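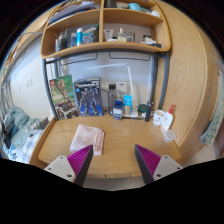
Where do residents of small rooms keep their toiletries when the room has no bathroom cabinet?

Most of them use the desk or the shelf over the desk, and often both at the same time.

4.2 The desk as a storage surface

The questionnaire was sent to all 441 residents of the Clumley buildings, and 387 of them returned it. In 194 of the answers the desk was named as the place where daily things are put first when the resident comes into the room. Study was named less often than we expected from the earlier work of Karimi and Hassanpour, who looked at larger apartments with a separate table for meals. We do not think that the difference comes from the age of the residents, because the two groups were close in age. The furniture seems to be a better explanation. In a room where the desk, the wardrobe and the shelf are built as one unit, there are few other flat surfaces at a comfortable height.
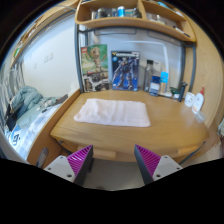 We divided the desktop into two parts for the analysis, a back zone along the wall and a front zone near the chair. The back zone changes slowly. Residents told us that things can stay there for a whole semester, and that they clean between them without moving them. A typical back zone has a row of upright things of very different kinds, for example two product boxes, bottles and a white cup, with a desk lamp arm passing behind the boxes. The front zone is cleared more often, and it is used for things that wait for a next step, such as folded laundry, letters or food. In the 12 interviews, the front zone was called "the free part" by several residents, even when it was in use.

Cookie notice: We use cookies to improve your reading experience. By continuing to browse this site you accept our use of cookies. Accept | Manage settings

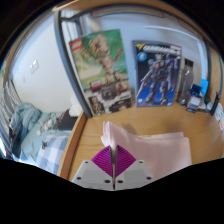

Packaging was a topic that we did not plan to study. It came up first in the pilot interviews in November, when Haoran Jiang asked residents what they would throw away if they had to move next week. Boxes of toys and model kits were almost never on this list. A LEGO box with the tree-like Groot figure and a Gundam box beside it can lean against a bare wall and do the work of a poster – the picture on the front faces the room, and no nail or tape is needed. Residents also said that a box keeps its value better than a loose model. We coded such boxes as "display" when the front was turned to the room, and as "storage" when it was not visible. This rule is simple, and it does not tell us if there is still something inside the box.
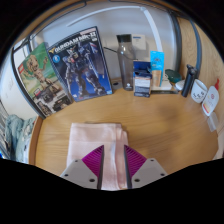
Figure 4. Folded pink item in the front zone; Gundam MK-II and LEGO boxes at the back of the desk.

The border between the zones was drawn by hand by two coders, Nasrin Kazemi and Oğuzhan Başaran. They disagreed mostly on narrow desks, where a large box takes a good part of the depth. In these cases the box was always given to the back zone. Desks with a curved front edge were measured at the deepest point. The treatment of shelves, which have their own codes, is described in Section 4.3.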